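그로식(Grosik) 과제 3월 진행 보고
핸드 그리퍼 데이터 수집 및 상자 비우기 작업 - 결함 건 중심으로
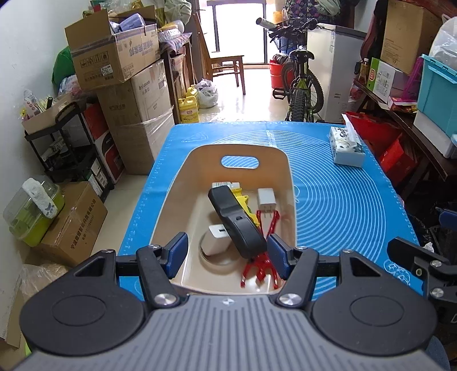
먼저 안 좋은 소식부터. 이번 달 수집이 중간에 한 번 섰습니다. 오른쪽 그리퍼 손가락이 명령 없이 다시 닫히는 현상. 부상자 없음. 다만 미르야나 믈라데노비치 연구원 손끝이 패드 사이에 잠깐 물렸고, 바로 뺐습니다. 안전 건으로 분류해서 당일 보고 올렸고 여기에 다시 정리합니다.

수집 현황
- 이번 달 누적 에피소드 1,602건. 목표는 채움.
- 이 중 800건은 결함 발생 이후 구간과 겹쳐서 전부 재검수 중. 쓸 수 있는 게 얼마나 남을지는 아직 모름.
- 작업 내용은 지난달과 동일. 플라스틱 상자 안에 섞여 있는 물건(충전기, 어댑터, 장난감류)을 하나씩 집어서 매트 위로 옮기기.

무슨 일이 있었나
오전 수집 중 오른쪽 손가락이 열린 상태에서 저절로 닫힘. 처음엔 작업자가 트리거를 건드린 줄 알고 그냥 넘어갔음. 이게 실수였습니다. 로그를 뒤져 보니 같은 증상이 모두 19회. 왼쪽은 0회. 대부분 상자 안쪽 깊은 데로 손을 넣을 때, 그러니까 손목을 많이 꺾는 자세에서 나왔습니다.

원인 (잠정)
엔코더 케이블 커넥터 접촉 불량으로 보고 있습니다. 손목이 꺾이면 케이블이 당겨지고, 개폐 위치값이 순간적으로 튀면서 제어기가 보정한다고 닫아 버림. 하테티(Hatetti) 쪽 베이코 히르보넨 씨도 로그 보고 같은 의견이었는데 부품 뜯어 본 결과는 아직 못 받았습니다. 펌웨어 문제일 가능성도 완전히 배제 못함. 위치값이 튀었을 때 그대로 믿고 움직이는 로직 자체는 어느 쪽이든 고쳐야 합니다.

데이터 영향
닫힘 폭 값이 실제 손가락과 안 맞는 구간이 섞여 있음. 영상만 봐서는 멀쩡해 보여서 더 골치 아픔. 폭 신호가 한 프레임 만에 크게 변하는 구간을 자동으로 걸러내고 나머지는 사람이 확인합니다. 긴 물건이 다른 물건 위에 비스듬히 걸쳐 있는 배치에서 실패율이 높게 나왔는데, 이게 난이도 때문인지 결함 때문인지 지금은 구분이 안 됩니다. 그래서 이번 보고서에 성공률 표는 뺐습니다.

조치한 것
- 오른쪽 유닛 사용 중지, 예비품으로 교체. 양쪽 다 케이블 고정 클립 추가.
- 위치값 급변시 모터 전원 차단하도록 임시 패치 적용.
- 손가락 사이에 낀 물건 뺄 때는 무조건 전원 끄고. 작업자 전원 재교육 햇습니다.
- 시작 전 점검표에 손목 꺾기 시험 추가.

아직 못한 것
마놀레(Manole) 쪽 두번째 수집 장소는 시작 못 했습니다. 장비가 한 세트 모자람. 드레스네스(Dresness)에서 커넥터 신품이 와야 수리가 가능한데, 납기 21일이라고 답변 받았습니다. 그때까지는 한 세트로만 돌립니다.

요청 사항
예비 그리퍼 한 쌍 추가 구매 승인 부탁드립니다. 예산은 소모품 항목에서 전용하는 걸로 생각하고 있고 견적서는 따로 보내겠습니다. 두번째 장소 일정도 한 달 연기가 필요합니다. 재검수 결과는 끝나는 대로 숫자만 먼저 메일로 드리겠습니다.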